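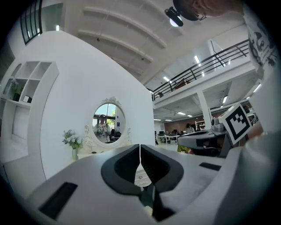

Home Projects Reports Contact

Why the 24 Bus Is Late: A Term Project
Taha Badawi and Zakhar Hnatiuk

Our question was simple enough. The 24 runs from Clonell to Trostbridge, and according to the timetable it does so on time. We rode it to school for three years and had formed a different opinion.

Method

Through January we stood at the Gaber Street stop and wrote down when each bus arrived. We logged 172 arrivals. Zakhar took mornings, having lost a coin toss. A bus counted as late if it came more than 3 minutes after the posted time, a limit we thought generous until we had to stand through it in sleet.

Results

Afternoon buses did fairly well. Morning buses did not, and the worst of them was the 7:40, which we came to regard as a rumor. Delays were longest when the Evville school let out its early classes and everyone paid in coins.

Problems

We have no data from the Trostbridge end, so we can't say where the time gets lost. Taha's watch ran fast for the first week and those entries were thrown out — a painful afternoon. We also handed out 290 survey cards to riders. Most of the ones we got back complained about the seats, a topic we had not asked about.

Next steps

Ride the full route with a stopwatch and time each stop. Zakhar has asked for afternoons.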